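Zovano shared e-bikes – pre-season inspection checklist
Site: Hunduvdale depot
Completed by: Xinyi Fang
Date: 31/08/2023

1. Battery and mount
Lock engages, no side play at the rail. PASS
Terminals free of corrosion. PASS
Casing free of cracks. FAIL – bike 14, hairline crack beside the charge port. Tagged out, battery in the metal cabinet.

2. Motor and wiring
Hub axle nuts torqued, washers seated. PASS
Cut-off switches stop assist on both levers. FAIL – bike 3, left lever only. Switch on order from Tumisport.
Cable ties trimmed, nothing rubbing at the head tube. PASS after rework.

3. Brakes
Pad thickness above wear line. PASS, bike 21 marginal. Recheck in November.
Rotors true. PASS
Hose colour code matches lever. PASS

4. Wheels and tyres
Pressure set to sidewall figure. PASS
Spoke tension even, rear wheel. Two loose on bike 21, tightened and trued.

5. Charging area
Extinguisher tag current. PASS
Chargers on hard surface, clear of fabric and cardboard. PASS
Leads tested and tagged. One out of date, removed from service.

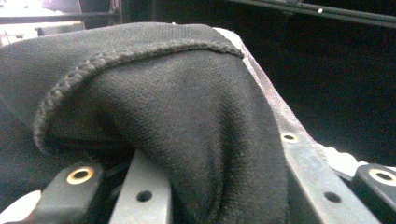
Comments
Jiahui Tian asked whether bike 3 could go out with the right lever cut-off working. It can't – item 2 requires both, and the Peixoto controller logs a fault on every start.

Justinas Raudsepp: Crack on 14 is in the same spot as last year's. Check the charge plug isn't being pulled out by the lead.

Noted. Plug check added to item 1 for the next round. Bikes 3 and 14 stay off the road until signed back in.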